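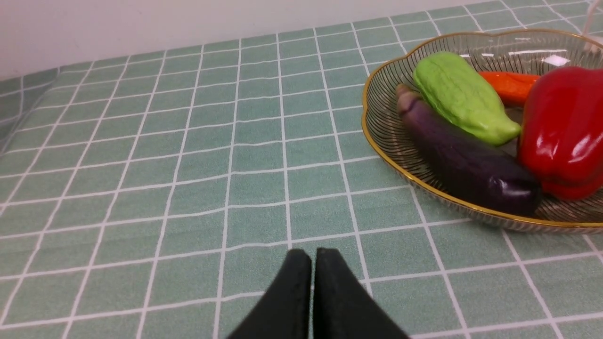
2 August 2026

I have been meaning to write up the clutter work since January, and the last batch of results came through this week, so I'm out of excuses. It's a long one. Get a cup of tea.

Quick recap for anyone who hasn't been following. Facundo Mansilla and I have been trying to get a small policy to pick a named item out of a container of mixed items, using the wrist camera and nothing else. No overhead camera, no depth. The policy is called Ratis, the evaluation harness is called Predance, and both names were chosen late in the evening and are now in too many config files to change.

The question we set ourselves sounds dull. When the thing you want is partly hidden behind something else, should the arm go for it straight away, or should it spend time getting a better look first? Most of what I'd read assumes the second. You move, you look, you move again, and once you're confident you grasp. We did it that way too, for months, and it works! It's just slow, and it fails in an irritating way: the arm dithers. It shuffles left, shuffles right, decides the left view was better, goes back. Facundo calls it "shopping", and I can't unhear that now.

So the new idea (his, mostly – I argued against it for a fortnight) was to drop the separate looking phase altogether and train the approach itself to be informative. Same trajectory length, same number of steps, but the demonstrations are re-weighted so that approaches which happen to uncover more of the target on the way in count for more. There's no extra network. The reward-like term is worked out offline, once, by checking how much of the target's mask is visible at each step of each demonstration. If the visible part grows early, the demonstration gets a bigger weight. If it only grows in the last few steps, a smaller one.

I thought it would do nothing. I wrote that in our notes, with a date on it, and Facundo has been very gracious about it since.

The setup is as plain as we could make it. A table with a checked cloth over it, a shallow gold-rimmed basket, and vegetables: an aubergine, a red pepper, something orange and carrot-like, a knobbly green one that looks like bitter melon. The vegetables are a better test than blocks ever were. With blocks you can get a long way on colour and a straight edge. The aubergine is so dark along its shaded side that the segmentation can easily lose half of it, and the pepper is shiny enough to throw a highlight right where you'd like some texture. The carrot is my favourite, for reasons of cruelty. Put it behind the green one and tuck the end under the pepper, and all you get from the wrist is a short orange stretch in the middle. Neither end! You can't tell how long it is or where the middle of it lies, and a grasp planned on the visible bit alone can be quite badly off.

The grid on the cloth was bought because it was the right size for the table. It has been brilliant, though. The lines give the policy a strong sense of perspective, and we did worry it was leaning on them, so there's a plain-cloth run in the results as well. More on that in a minute.

Right, numbers. We trained on 1267 demonstrations, all collected by the two of us, and then ran 222 evaluation picks with the layouts shuffled by Predance so that neither of us could choose the easy ones. We compared 3 versions: the old look-then-grasp policy, a plain imitation policy with no weighting, and the re-weighted one.

The plain imitation policy was the worst, as expected. It goes straight in, it's quick, and on open layouts it's lovely to watch. On the hidden carrot it's hopeless. It drives at the visible orange and shoves the green one across the basket.

The look-then-grasp policy and the re-weighted one came out level on success. I'll say that clearly as I've seen people get carried away: we didn't beat the old method on how often it gets the right item out. The gap between them is small enough that I wouldn't bet my lunch on its direction. But the re-weighted one took roughly half the time per pick, and the dithering has gone. Completely gone, in every run I've watched back. It swings in a little wide, on the side where the target is less covered, and by the time it's low over the basket it has already seen what it needed to see. I watched the first few of those with my hand over my mouth.

What I find most exciting is that the wide swing isn't in the demonstrations as a habit. We both tend to drive the arm in fairly straight. It's there in a minority of them, where one of us was correcting for something, and the weighting has picked those out and taught the policy when to use them.

Now the bits that didn't go well.

Plain cloth: all three versions got worse, and the re-weighted one dropped the most. So yes, it's leaning on the grid. I don't think that sinks the result, but it does mean the next training set needs a mix of tablecloths, and I have been looking at oilcloth online far too much.

The basket rim: shiny, curved, and right at the height where the fingertips pass. On tight layouts near the side, the policy sometimes treats the bright part of the rim as an edge of whatever is lying next to it. The aubergine suffers most. We tried masking the rim out and it helped a bit, then made the far side worse, so we took the mask off again.

Wrong item: there's a handful of runs where it brought out the pepper when asked for the carrot, and looked very confident doing it. I have a theory about the reddish shading on the underside of the carrot, and Facundo has a different theory, and we haven't run the test that would settle it.

A few people asked last time about the mask visibility score and whether it needs hand labelling. It doesn't. We label one late step per demonstration, where the target is mostly in view, and track backwards through the rest. The tracker loses it now and then when the view gets busy. If it has lost the target for more than a few steps we throw that demonstration's weight back to one and leave it in as an ordinary example. Simple, and it stopped us fiddling.

The code for the weighting is short and I'll put it up once I've taken out the paths that only make sense on my machine. The step that reads the old Stikeck log format will probably stay as it is, ugly as it is, because half our early demonstrations are stored that way and I'm not converting them.

Next up is the cloth problem, then deeper containers, where the arm can't swing wide without meeting a wall. I suspect that's where look-then-grasp gets its own back. Facundo thinks otherwise. I've written my guess in the notes again, with a date.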